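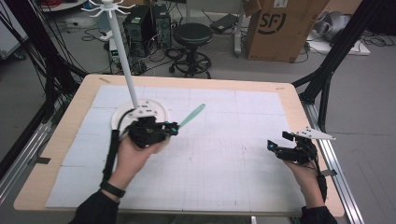
Figure 1. Left gripper on the base of the stand, right gripper open.

Kirkis Docs > Zirngate Hand Grippers > Recording Tasks
Category: Data Collection Guides
Gediminas Šimkus, February

4.2 Recording the hanging task

One episode covers the stand and the green stick. A full set for this task is 1,000 episodes.

1. Strap a gripper to each wrist. Route the cable back along the forearm.
2. Check that the white marker plate on each gripper is tight and uncovered.
3. Place the stand on the grid mat, within reach of both hands.
4. Start the episode in Kivi and hold still for 2 seconds.
5. Do the task at normal speed. One gripper may steady the base.
6. Move both grippers clear of the stand, then stop the episode.
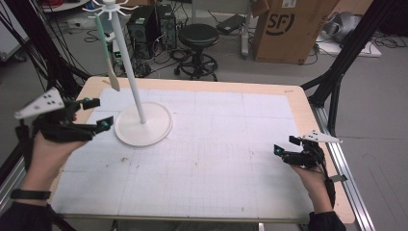 Figure 2. Green piece on a hook, both grippers clear.

Note: Change the stand position between episodes -- a few grid squares is enough. Keep failed attempts and tag them "miss" in Storlow.

CAUTION: Do not pull on the gripper cables. If one catches, stop the episode before freeing it.

If Kivi shows error 63, a marker plate was lost from view. Delete the episode and record it again.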